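Projects > Weleck Household Goods Library > Progress reports

We use cookies to remember your settings and to see which pages get read. Accept all | Manage choices

Progress report to the Omosberg Fund
Weleck Household Goods Library, second reporting period
Prepared by Siyabonga Adams, project lead
October 21, 2025

You asked last time for a shorter report with fewer adjectives. I have done what I can.

The library lends small household items to people who have just moved into a place of their own and own, typically, one fork. The grant pays for the sorting, the catalog and the shelving. At the end of September we had 101 items cataloged against a target of 88. I would enjoy that figure more if the target had been set by someone other than me, but it was, and you approved it, so we share the credit.

Sorting

The first batch of donations came in during the spring and was mostly mugs. The second batch has been more varied, in the way that the contents of a kitchen drawer are varied. Donors are generous people who would also like their closets back. We have stopped accepting anything described on the form as "bits."

Sorting still happens on tables in the big lab space at Onsri, which lets us have the use of them until our own room is finished. The light is good and there is far more floor than we need. It has made us worse at deciding things, as there is always another table to put the undecided things on.

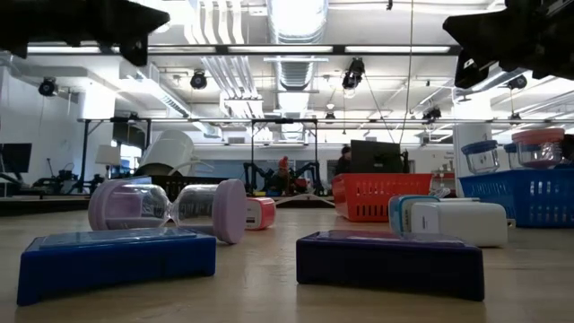 The category that gives us the most trouble is the one the catalog calls "small tabletop, other." It was meant to be a stopgap and is now our third largest. Any system can find a home for a saucepan. It has a harder time with a pink hourglass, which we have entered at different times under kitchen timers, games and decor, and which spends most sorting sessions lying on its side waiting for a ruling. Jars are simpler: they go in by lid color, blue or pink, after a long discussion about volume that I will spare you. The slotted plastic baskets, one red-orange and one blue, were cataloged as storage and are promptly used by us as storage, so I have marked both "in house" until we buy our own. The purchase is in next period's budget and is not large.

Catalog

We moved the catalog to Bromance in September. I did not choose the name and have stopped apologizing for it in meetings. The software is easy to learn, it prints labels, and it lets a borrower see what is available without phoning me. The old spreadsheet has been kept as a backup and as a warning. Moving the records took 11 working days against a plan of five. Most of the extra time went on merging entries where the same object had been typed in by two people with firm and different views on what it was.

Lending

We opened a trial in September with 15 households. Lamps and pans went first. The trial rules allow a loan of up to three months, and we have had requests to extend almost at once, so I would like to talk with you about a longer term before we open more widely. Two items have come back early with polite notes. One was a bread maker. The note said it was loud.

Spending

We are within budget on sorting and catalog. Shelving is late, and so is the invoice for it. The supplier measured our room from the plan, and the plan leaves out a radiator. Revised units are on order at the same price, and the delivery date moves into the next period. I am asking to carry the shelving line over unchanged.

Next period

We will finish the room, move off the Onsri tables and break up "small tabletop, other" into categories a borrower might search for. I have drafted a list and would welcome comments, particularly on whether anyone alive looks under "decor." The draft list and the full item register are attached to the emailed copy of this report.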